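4.2 Layer naming and template reuse

The result that pleased us most came from something very plain: the names of layers. Every mockup template in the Starkadwood collection was prepared in two versions, one with the names its designer had left in place ("Layer 14 copy") and one renamed by the scheme in Section 3. We then asked 40 design students to place their own artwork in both versions, using Utov as the editor throughout. Across 569 completed placements, the renamed files were finished sooner, and people opened the wrong group far less often!

Sidra Sial, who wrote the naming scheme, had expected the gain to show up mainly in large files with nested folders. We found it in the small ones too, even in leaflet templates with only 3 smart objects. Several students told us they had begun renaming layers in their own coursework, which we had not asked them to do and were delighted to hear.

Shadow layers deserve a closer look. In Yaman, the older of our two template sets, shadows are often merged with the background, so any change of surface color means painting them again. Clelta keeps them apart, set to multiply, and students moved between light and dark surfaces with ease.

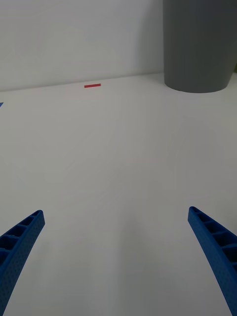
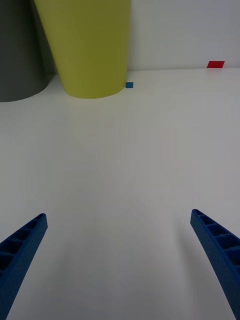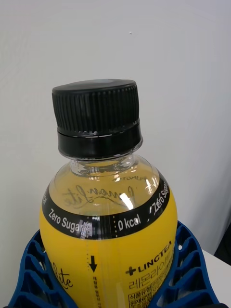 Figure 2. Blue gripper fingers in all three panels; in the third they hold a bottle of yellow liquid with a black cap.

The same lesson applies to color adjustments. When a curves layer sits inside the smart object, it travels with the artwork and is lost as soon as the artwork is replaced. Moving it one level up solves the problem in a few seconds, and the file opens cleanly for the next person. We would love to see template authors adopt this as a habit, and Section 5 lists the small set of checks we now run on each file before sharing it.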